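Botereo (home laundry robot)

Botereo is a two-armed laundry robot built at Arkside, the shared workshop I belong to, and I've been asked to write its page for the members' encyclopedia. I did most of the wiring, so forgive me if I go on about connectors. The name was Colton Beaudoin's idea and we never got round to changing it.

Origins

It began in July as a bench project by Nomvula Shezi, who wanted a machine that could get clothes out of a basket and into a front-loading dryer without help. The first version was a single arm clamped to a trolley. It could reach the drum or it could reach the floor, and you had to pick one! So we gave it a second arm, a taller post and a much heavier base (my back still remembers the base).

Arms and hands

The two arms never had to match, and we swap hands whenever somebody fancies trying a new one. A pale, rounded hand with jointed fingers has been on for a good part of the dryer work, with a black gripper as its partner. Soft things like crumpled clothing suit the rounded fingers, while the harder grippers are better at pinching an edge and hanging on to it. Each arm takes its power from a Visser supply, fused separately after I cooked the first one.

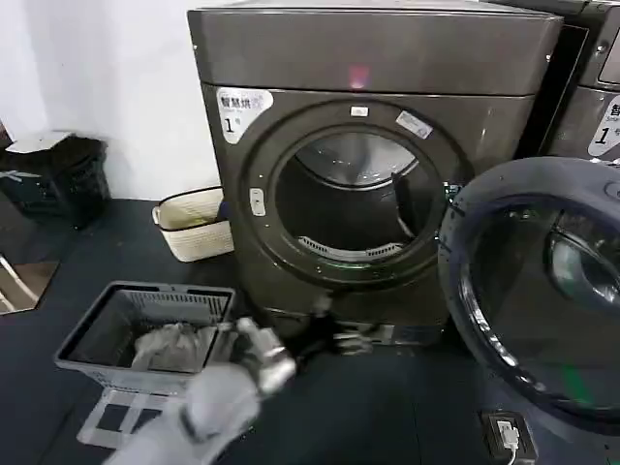

Reshma Radebe reckons we should have stuck with one arm and put the money into a better wrist, as most of the drops she's logged come from the wrist turning too late and the second arm only gets in the way. I don't agree, but she has the logs and I haven't, so her view goes in the article.

Getting round the door

A round door that swings out to the right takes up a lot of floor, and the right arm has to come in low and stay low until it's past the rim. We set the lift at 300 mm before the elbow is allowed to bend. The lower edge of the opening is the other nuisance – sleeves love it. Our control program, Udholm, slows everything to a crawl near the rim, and a full load can take 14 minutes, long enough to make tea and drink it.

Glossy panels were a headache too. Depth readings off a shiny cabinet jump about, so Udholm now ignores single odd points and waits for a few that agree.
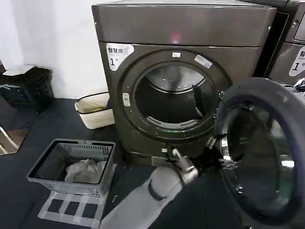

Practice runs and current state

Botereo has done more than 1000 practice grabs, nearly all on grey clothes because that's what members donated. Lerato Gumede is rewriting the part of Udholm that decides when a basket is empty, which at present it gets wrong with anything flat, socks especially. Spare finger pads are in the drawer under the lathe, and if you use the last pair please put it on the list.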